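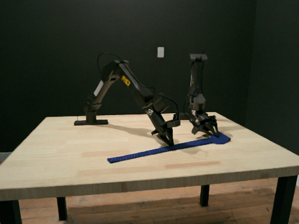
I spent most of August collecting simulated demonstrations for the folding policy, and the necktie took longer than everything else put together. Towels were quick. Napkins were quick. A tie is long and thin with one end much wider than the other, and the policy has to learn where along that length to take hold. The grasp I settled on has the left gripper near the middle and the right one where the fabric starts to broaden. I tried having both arms go for the ends first, and the middle dragged behind and twisted over itself nearly every time.

The target was 200 clean demonstrations for the tie. I drive both arms at once from a pair of small leader arms on my desk, and Weldu records the joint positions and the camera views. Weldu is Shih-chieh Pan's recorder. It used to drop frames if the disk got busy, so I now write to a second drive and copy everything over at night.

My first batch was no good. I had started every episode with the tie at the same angle, and the policy learned to reach for a spot on the table whether the tie was there or not. Obsa Asfaw caught this when she rotated the tie by a quarter turn and ran it. Both grippers went down on bare wood. I threw out 90 episodes, which was two full evenings, and started over with a random pose at each reset.

The random poses brought their own trouble. The cloth solver drops the tie from a small height and lets it settle, and sometimes it settles with a fold in it. I went back and forth on whether to keep those. In the end I kept the ones with a single fold and reset the rest. A real tie won't be laid out flat either, and I would like the policy to have seen a fold before it meets one.

Some notes for anyone doing the same thing:

Go slowly on the approach. When I hurried, the fingers hit the cloth at a bad angle and pushed it along the table. Those episodes look fine until you play them back at half speed.

Pause before closing. I hold still for a moment once the fingertips are at the fabric. The policies trained on paused episodes miss less.

Write down why you rejected an episode. I didn't at first, and a week later I had a folder of rejects and no idea what was wrong with most of them.

Stop when your hands get tired. My late episodes have a wobble in the left arm that you can see in the plots.

Obsa thinks 200 is too few and wants 500. She may be right. I trained on what I had anyway, and it picks the tie up well when it lies mostly straight. With the wide end turned toward the arms it still hesitates, and the right gripper sometimes closes on nothing and goes back up. I've set the sampler to give me more of those poses – probably should have done that in the first place.

Next up is a scarf, once Shih-chieh has the new cloth settings in.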